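Dec 28, 2023 — by Rachid Salem

Back on the toy pickup set for Goltora. We have 87 usable demos and I want 300 before March, so it's a slog! I changed the start poses this morning — the old ones were all too neat, with the toy dead ahead every time. Now I let it sit well off to one side, fingers open, and drive over from there.

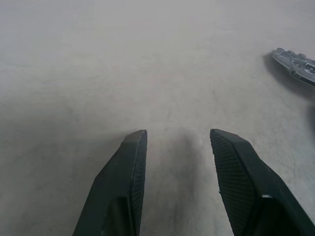

Lingyun Tan thinks I should keep the fumbled grasps too, tagged separately, and train with and without them. Fine by me. I'd binned four already (sorry), so those are gone. Next up: slower approaches, and fix the save delay.

2 comments · 4 shares

Recent entries
Yan log format
Brirberg calibration notes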